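Newsletter > Back Numbers > Home & Objects > Small Structures

Filed under: Garden Design, Things We Were Sent

The insect hotel gets an architect

Every October my inbox fills with insect hotels. You know the sort of thing, a little timber box on a wall, stuffed with bamboo and pine cones, sold as a refuge for solitary bees. This year's crop has gone upmarket. The one I keep being sent is the Uvden, from a studio called Vanhove, and it costs 880 dollars before freight. For that you get a flat-roofed pavilion in blackened cedar with a cantilevered deck, a breeze-block screen cast in miniature and a row of drilled hardwood blocks where the bedrooms would be. It's handsome. I'd happily look at it every morning over a coffee. What I'm less sure of is whether a bee would.

The press notes talk a lot about proportion. They talk about the long low line of the roof and its debt to the post-war beach house, and there's a whole paragraph on the colour of the stain (it's called Tideline, and it's black). The word "bee" turns up twice, once in the heading. I went looking for the depth of the holes, which is what I'd want to know if I were planning to lay eggs in one, and found it on a drawing near the back. They're on the shallow side. A lot of cavity nesters like a good long tunnel, and the gardening books I trust ask for something about as deep as a hand is long. The deck, meanwhile, is generous. I can't think what a bee does with a deck.

Then there's the matter of cleaning. Anything that packs a lot of nests close together also packs in mites and mould, and the people who take this seriously will tell you to pull the blocks out, check them and replace the tired ones. On the Uvden the blocks are glued. I wrote to ask about this and was told that the piece is "intended to weather gracefully in its setting", which I take to mean no.

I don't want to be too sour about it. There's a case for the good-looking object. People put a thing they love where they can see it, and if they can see it they might plant something flowering next to it, and the flowers will do more for the local insects than any box. A friend down the coast bought one of the earlier Vanhove models, mounted it on her studio wall, and has since pulled out half a lawn to put in correas and native daisies. She says the wall is busy all through the warm months. She also says that most of the traffic goes into the old fence post beside it, which has borer holes in it and cost her nothing.

The other big name this season is Zemthorpe, whose range is cheaper and a bit more cheerful. Theirs comes in 4 shapes, all of them recognisable as houses: a terrace, a weatherboard cottage, a block of flats and a woolshed with a tiny ramp. The flats are the pick. The holes are drilled in several widths, the front lifts off on two screws, and the wood inside is untreated. It looks a bit like something from a toyshop, and I suspect that's why the design magazines haven't touched it. 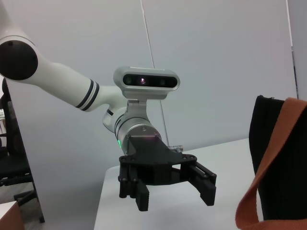

What bothers me about both ranges is the certificate. Each box now arrives with a card from an outfit called Brarkix, stating that the design is "habitat positive". I asked what had been measured. The reply said that 537 owners had filled in a survey and that a large majority felt closer to nature. I'm glad for them. I'd still have liked somebody to count a few sealed holes at the end of summer, which takes a chair and half an hour.

So, if you're tempted. Ask how deep the holes go and whether they're closed at the back. Ask if the blocks come out. Run a finger around the entrance of a hole, and if it catches on splinters, leave it in the shop. Look for a roof that throws rain clear of the front, something the flat-roofed ones are surprisingly poor at. And be wary of anything with a glass viewing panel, a pitched price and the word "sanctuary" on the tag.

Or get hold of an offcut of untreated hardwood, drill it with whatever bits are in the shed, and fix it firmly to a sunny wall out of the wind. Mine has been up for years. It has no favourite architect and one corner has split, and last I looked most of the narrow holes had been plugged with mud.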